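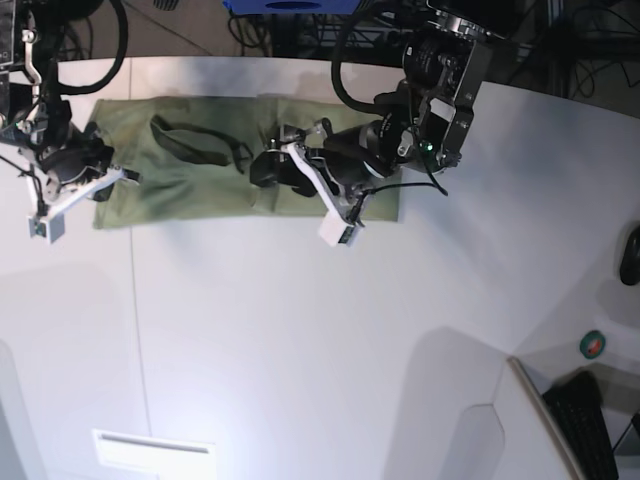
Fold the strap in first and the cloth second, Saimi Väisänen wrote to us in October, and never the other way round, or you'll be fishing for the end of it every time you want to hang the thing up. She went on for another page and a half, bless her, and I've kept every word of it in the drawer with the patterns.

The Floltodell cloths: a small gallery

Welcome, and thank you for clicking through! I've been promising to put up a page about the Floltodell cloths ever since we moved the shop pages over, and what with one thing and another (mostly hemming) it has taken until now. Floltodell is the name we gave to our plain, useful cloths, the ones meant for the kitchen, the garden basket, the back seat of the car and anywhere else you might want a bit of fabric that you won't worry over. They come flat, with a strap, and people have found so many ways of using them that I've given up trying to write a proper label.

The olive one is the one everybody writes in about, so the olive one gets the gallery. Take your time, there's no hurry here.

The cloth and its strap

Olive green on a white tabletop, with the darker strap folded into a long loop over it. I do love those two greens together. We looked at a cream strap and a brown strap and a rather brave orange one before we settled, and I had the orange one hanging on the kitchen door for most of a summer trying to like it. The dark olive won in the end. It's quieter, and it doesn't show the place where your hand goes.

You'll notice some wrinkles, and I want to say a word in favor of them. This is a cloth that is supposed to be picked up and put down. If you iron it, it will look lovely until lunchtime, and if you don't iron it, it will look the way it was always going to look by suppertime anyway. I iron mine for company and that's all. My sister irons hers on both sides and then irons the bag she keeps it in, and we're still on good terms.

About that fold of Saimi's, I've been doing it her way ever since the letter came and I'm a convert. Lay the cloth out lengthwise in front of you on a clear stretch of table, smooth it outward from the middle with the flat of your hand, and bring the strap in so that it lies along the cloth in a loop, with no twist in it. Twists are the thing to watch. A twist in the strap makes a lump in the bundle, and a lump in the bundle means it slides off the shelf and takes its neighbors along. Then fold the near side over, then the far side, and roll it up from whichever end you like best. Saimi rolls from the left. I roll from the right, out of habit, and I can't say I've found any difference.

If you keep several cloths in a basket, stand the rolls on end so you can see the colors. If you keep them on a shelf, lay them with the open edge to the back - it looks neater, and they stay shut.

Gathered and soft

Sage, or a pale sort of olive, leaning toward yellow and tan on one side: the color of this fabric depends so much on where you happen to be looking at it. Up close it goes paler than most people expect, and the wrinkles give it a lot of light and shade. I've had customers hold one up at the window and then carry it to the back of the shop and swear I'd swapped it on them.

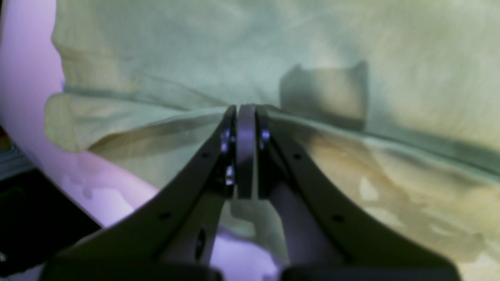

That changeableness is something we went looking for, and it took us a long while to find it. The first cloth we tried came from Dostar, and it was a good sturdy fabric, but it was green the way a filing cabinet is green, the same in the morning as at night. Then we had a sample length from Sastry which was so pretty that I didn't want to cut it, and that is no use at all if you're meant to be making something people will wipe their hands on. The one we chose sits in between. It has enough body that you can pinch up a fold and feel something between your fingers, and it's soft enough to drape over the edge of a basket without standing off like cardboard.

While I'm on the subject of pinching, that's also how I like to shake one out. Take hold of a small gather near the middle of an edge, lift, and let the rest of the cloth fall by its own weight. You get far fewer creases than if you grab two corners and snap it, and you don't send the crumbs across the room either. (My mother was a snapper. We swept a great deal.)

A few bits and pieces people ask

Washing: cool water, with the darker things the first couple of times, and hang it by the long edge. The strap takes longer to dry than the cloth, so give it a feel before you roll everything up and put it away. I once forgot, and the whole drawer smelled like a pond.

Fading: yes, it will, gently, and I think it's nicer for it. The cloth goes first and the strap follows some way behind, so for a year or so the two greens are further apart than when you bought it. Then they start to look related again.

Spare straps: we do keep them, in the dark olive only. Jetstead brings our parcels up on the afternoon round, and if you write before lunch I can usually get a strap in an envelope the same day. Please tell me the color of your cloth as well, just so I can picture it. It makes no difference to the strap, I only like to know.

How many we've made: someone at the fall market wanted to know, so I went and looked it up in the order book. We cut 250 in the first batch, all of them olive, and I was certain we'd be giving them to relatives for years. We passed 2,000 last spring. I've told everyone that if we get to 3,000 I'll bring out the orange strap again, and so far they have all been very polite about it.

If you've found a use for yours that I haven't thought of, do write and tell me. Saimi has already sent a second letter, this one about bread, and I'll put the best parts of it up on the kitchen page as soon as I've finished the hems on the blue ones.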